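Play food all over a metal tray – how do you sort it?

Fudier
Got a shallow gray tray of toy food, kid dumps everything in. Yellow wedges (cheese?), a pink triangle with dots, round orange thing, bumpy green one. Want them sorted so cleanup is quick. Also the tray floor is all smudgy, what do you use on it??

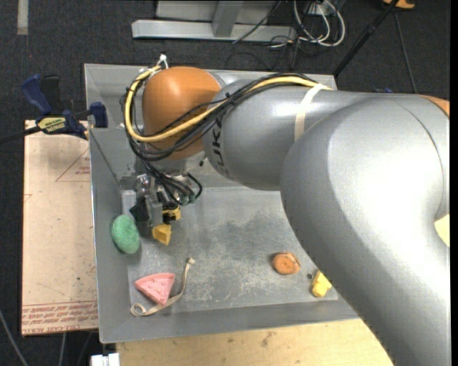 2 answers

Cunlow
Sort by color, not by food. Mine never agreed on pizza or watermelon anyway. Dish soap and a soft cloth for smudges, scuffs wont come out – leave them.

Papadakis
Muffin tin. Done

Fudier
thx, trying the muffin tin tonite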